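About us

Hello, and thanks for having a nosy! I'm Reshma Naidoo, and Grovesico is my artificial flower business. We make up vases, table flowers and big showy arrangements for people who'd like flowers in the house all year and are hopeless at keeping them alive (I'm in that group myself, I once killed a cactus).

I started out with one box of faux roses on my kitchen table and a wedding to do for my cousin. She wanted peonies in the wrong month, the florist said no, and I said how hard can it be? Quite hard, as I found out when I'd squashed the lot into a jug and it looked like a bunch of cauliflowers. I took it apart 11 times that night. By the morning I had the bug, and the family had nowhere to eat breakfast.

Uyên Thân joined me the following April. She'd trained with fresh flowers and was very sniffy about mine for the first week, and then she picked up a good rose stem, bent it, looked at it from the side and went quiet. She does most of our designing now. If you've bought the Sedska (our tall one, long stems, lots of air in it) then you've got Uyên's work in your hallway. The Zotach is mine, it's low and round and a bit bossy, and it sits nicely on a dining table where people want to see each other over the top.

Zanele and Lwazi Nkuna look after orders and deliveries between them. They're brother and sister and they argue about tape, but your parcel will turn up. Mandla Engelbrecht is the one who answers the phone and he knows where everything is.

A few things people ask me. Yes, we do single stems, you don't have to buy a whole arrangement. Yes, you can send us a snap of your room and we'll suggest colours, and we love doing that! No, we don't spray them with scent. And please do bend them. Stems come out of the box ramrod straight, and so many customers pop them in the vase exactly like that. Give the stalk a gentle curve, open the petals with your fingers, turn a couple of the heads so they aren't all staring at you. Leave a bud or two standing higher than the open flowers. It makes the whole thing look as if it grew.

We build everything one stem at a time, tallest first, and I'm a stickler about holding the stem upright and having a proper look before it goes anywhere near the vase. Peachy roses have been my favourites all year, though the white ones with the pink edges are catching up fast, especially in something blue. I'm also very fond of a dark marbled table under pale flowers.

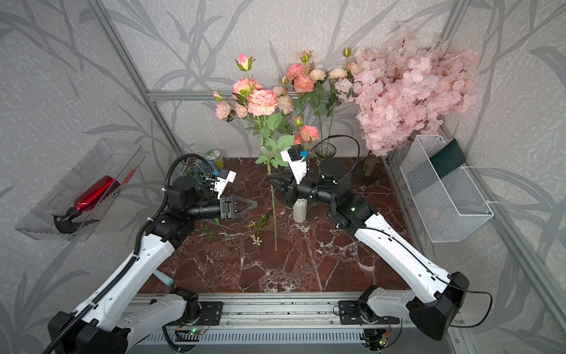
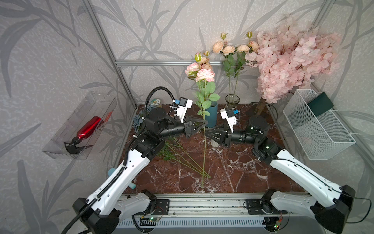 Reading time: 3 minutes

If you'd like to come and see us, the studio is open to visitors on weekdays from 9, and we're usually still pottering about at teatime. Ring first if you're after something large so that Mandla can have the stems out ready. We're in the Visser building, up the stairs and through the green door, and there's nearly always a pot of tea on. Bring your own vase if you've got one you love, we'll happily fill it while you wait.

Reshma x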